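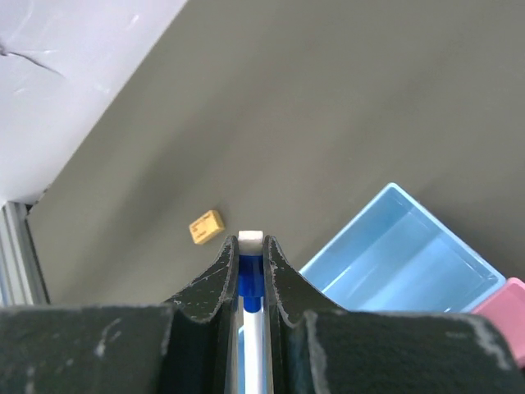

Bring Us Your Markers (Yes, Even the Tired Ones)

It's that time again, friends, when the big supply drawers at the Brenetley Community Art Room get pulled out and gone through, and I find myself writing to you about markers. I know, I know - I wrote about markers last spring too. But we went through around 400 of them over the winter, what with the poster club and the Prullier Street banner and all those birthday cards, and the blue ones always seem to go first. Everybody wants a sky, I suppose, and a good strong royal blue on a white barrel is hard to walk past when you're six years old (or sixty, in my case!).

So through the end of April we are sorting at the long table, and we would love your company and your leftovers. Bring whatever is rolling around in the kitchen drawer or the bottom of a school bag. Please test each one on scrap paper first if you have a minute, and push the caps on until you hear the click. Markers that still write go in the tall jars by color. Faint ones go to Johannes Mokoena, who soaks the tips and makes the loveliest pale washes for his watercolor group, so do set those aside for him. Store them lying flat at home, by the way - I was taught to stand them up, and I have had to unlearn it.

We can also use small wooden or plastic blocks in any color, with or without the rest of the set. The little ones trace around them to make rows of houses, and then of course they need more markers to fill in the windows.

Paper is in better shape, I'm happy to say. Nicanor Carrillo picked up 2,000 sheets of the heavy white kind in the fall and we still have a good stack on the shelf, so no paper for now, thank you, unless it's the wide rolls. We never have enough of the wide rolls.

Drop things in the green bin inside the Wyss Avenue door whenever the lights are on, or come in and sit with us a while. There's usually coffee, and the chairs by the window are the comfortable ones.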